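Ticket 115 - Pantry arm stops before pickup, second floor kitchen
Opened by: Brisa Barajas, Office Services
Assigned to: Tae-yang Yeom
Priority: 3
Status: Closed

Brisa Barajas, 8:40 am
Arm stopped again during the morning clear-up. It goes down to the counter, waits, and the panel says "grasp not confirmed." Restarted twice, same result. Yetunde finished the counter by hand, so she was late starting the meeting rooms. Her shift plan assumes the arm does the pantry, and that time was taken off her sheet in May.

Tae-yang Yeom, 9:15 am
Log shows 12 grasp timeouts since yesterday afternoon. All are on flat items. Mugs and cups are going through with no errors. Did anyone change the item list or move things on the counter?

Yetunde Osagie, 9:30 am
I didn't change the list. People leave plates and lids lying flat now - they used to stack them by the sink when I did the round myself. I told two of them this week and they said the robot gets it. 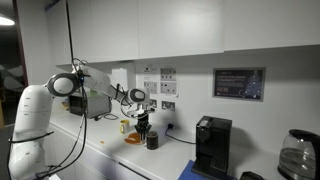 Tae-yang Yeom, 11:05 am
Checked the following:
Cable connections at base and wrist: OK
Gripper open/close from panel: OK
Gripper mounting screws: tight
Approach height for flat items: set to 13 mm, should be 3 mm

The height went back to the default with the last Laltero update. The mug profile is stored separately and kept its value. Corrected the height and ran the flat item test, no timeouts.

Gualtiero Mazza, 11:40 am
Please add the height check to the update procedure. Also, who clears the pantry when the arm is down? It isn't on anyone's sheet.

Brisa Barajas, 1:10 pm
Agreed with Yetunde: if the arm is down past 9 am, she does the pantry and I move the meeting rooms to the afternoon. Her sheet has the time back for those days. She also has panel access now, so she can pause the arm without calling IT.

Yetunde Osagie, 3:50 pm
Afternoon round finished, no stops. Panel login works.

Tae-yang Yeom, 4:05 pm
Procedure updated. Closing.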